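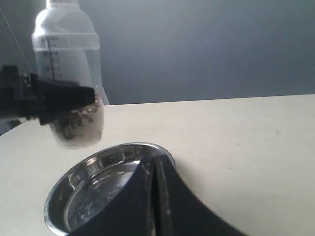

Words: Ebony Merrick. Checked by Sibel Kocabaş, 7th January

Kitchen guides > Shaker bottle and bowl > Section 4: Filling, measuring and emptying

4.1 Before you start

Wash the bottle, the cap and the steel bowl in warm soapy water and dry them fully. Dry goods stick to a damp wall and are a nuisance to get out again.

Stand the bowl on a flat, clear table. A pale surface is best, as spilt grains show up well on it.

4.2 Filling the bottle

1. Unscrew the cap section and put it down with the opening facing up.
2. Stand the bottle upright. Do not fill it while holding it in the air.
3. Spoon in the dry contents. For a first try, keep to the bottom fifth of the bottle.
4. Tap the base twice on the table to settle the contents.
5. Bend down until your eye is level with the top of the contents, then read the printed scale on the side.

Note: The scale measures volume. It will not give you a weight, and coarse pieces leave gaps between them, so two fillings to the same line may differ. If the recipe gives grams, use scales.

Note: The plastic is slightly frosted. Dark contents can be seen through it easily enough, but flour and sugar are harder to make out - hold the bottle up to a window if you are unsure.

4.3 Emptying into the bowl

1. Bring the bottle over the bowl, upright, with the base just above the rim.
2. Take off the cap section.
3. Tilt the bottle slowly towards the middle of the bowl. The bowl is shallow and a fast pour will bounce out.
4. Turn the bottle as you pour to free anything caught under the shoulder.
5. Bring it upright before you move it away.

Caution: Hold the bottle by its lower half, firmly but without squeezing. Squeezing an open bottle pushes the contents out in a lump.

Caution: Do not put hot liquid in the bottle. Let it cool in a jug first.

4.4 Cleaning and storage

Rinse the bottle straight after use and run a soft brush round the seam where the cap section meets the body. Do not scrub the printed markings with a scouring pad. Wipe the bowl with a dry cloth, or smudges will stay on the polished steel.

Store the bottle with the cap off. Replacement caps are listed in Section 7 under part 259.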